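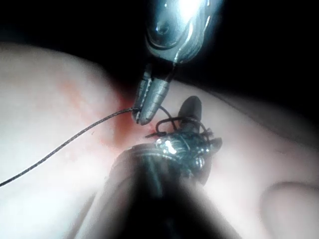 Dark suture thread held in the tips of a pair of serrated jaws.

GUZMÁN CLINIC PUBLISHES FREE BOOKLET ON CARING FOR STITCHES AT HOME

GEVSTEAD, December -- The Guzmán Clinic has published a free booklet for patients who go home with stitches. It is called "After the Last Knot" and it explains in everyday words how to look after a closed wound until the day of the follow-up visit. The booklet can be picked up at the front desk of the clinic and at all pharmacies in Gevstead and Grindard.

The work on the booklet began with the telephone. During one year the clinic's nurses wrote down each call they received from patients with a recent wound. There were 1,732 calls. In 381 of them the patient asked the same thing: when is it allowed to take a shower? Many other callers wanted to know if itching is normal, or what to do with a bandage that sticks to the skin.

"These are good questions and people should not feel ashamed to ask them," said Deolinda Guerreiro, head nurse of the clinic and main author of the text. "But many patients wait until the evening, and in the evening the line is closed. Then they ask a neighbor, and the neighbor says to put butter on it. We wanted that they have something on the kitchen table which they can open at any hour."

The booklet has five chapters. The first one is about the first day at home, when the bandage should stay dry and in its place unless the doctor has said something different. The second is about washing, with a page on how to pat the skin dry with a clean towel. The third speaks about food, sleep and returning to work, and the fourth about children, who often want to touch the wound.
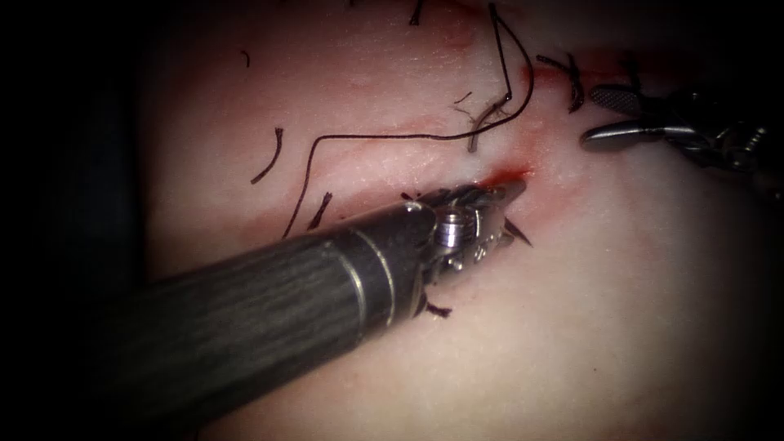 The fifth chapter is the shortest, and the clinic asks that every patient read it first. It lists the signs for which one should call a doctor the same day: redness that is spreading, pain that becomes stronger, a bad smell, pus, fever, or a wound that opens again. Bleeding that does not stop with firm pressure is an emergency, and the booklet says so in large letters on the inside of the cover.

Patients are also reminded that they should not pull out a stitch by themselves, also when it looks loose. Some threads are absorbed by the body and others must be removed, and the patient can not always know which kind was used. There is an empty line on the last page where the nurse writes the kind of thread and the time of the next visit.

Before printing, the text was read by 85 former patients. Segundo Zapata, a baker from Grindard who had stitches in his left hand, was one of them. "The first version said 'avoid strain,' and I did not know what is strain," he said. "Can I lift flour? Can I drive? Now it says do not lift heavy things with this hand until the doctor agrees. This I understand."

The layout and the drawings were made by Pestis, a small print studio in Gevstead. Kevin Cuervo, the designer, chose a large type and thick paper that lies flat when the booklet is open, so that it can be read while both hands are busy with the bandage. The English and Spanish editions are available now. A Portuguese edition is in preparation and will follow in spring.

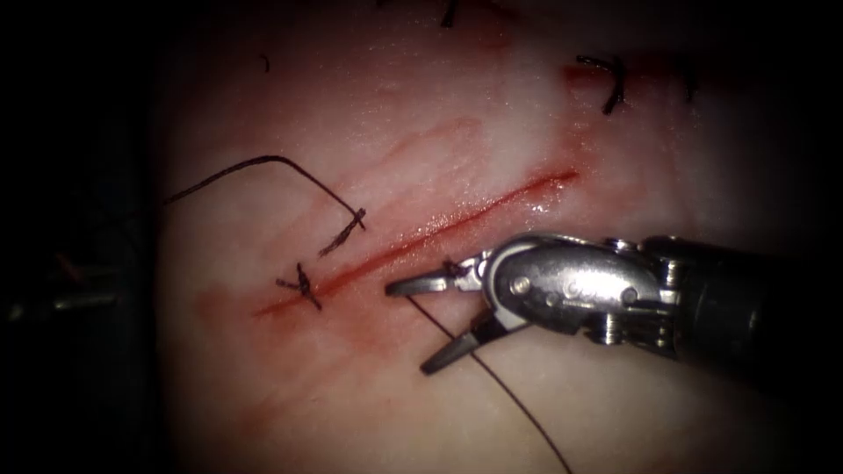 Two knotted stitches at one end of a straight incision.

A reading of the booklet with time for questions will take place in the waiting room of the clinic at 6 p.m. on the last working day of the month. Dr. Vaughan Hapeta will speak about scars and sun protection. Entrance is free and coffee will be served. Schools, sports clubs and employers can order copies without cost, as long as the first printing lasts.

The booklet gives general information and does not replace the advice of a doctor. Patients who have received other instructions should follow those.

About the Guzmán Clinic
The Guzmán Clinic is a family clinic in Gevstead with a day surgery unit and a wound care office. It serves patients from Gevstead, Grindard and the villages between them.

Press contact
Eliécer Puma, Communications, Guzmán Clinic, Gevstead
Printed copies for review and the drawings in print quality are sent on request.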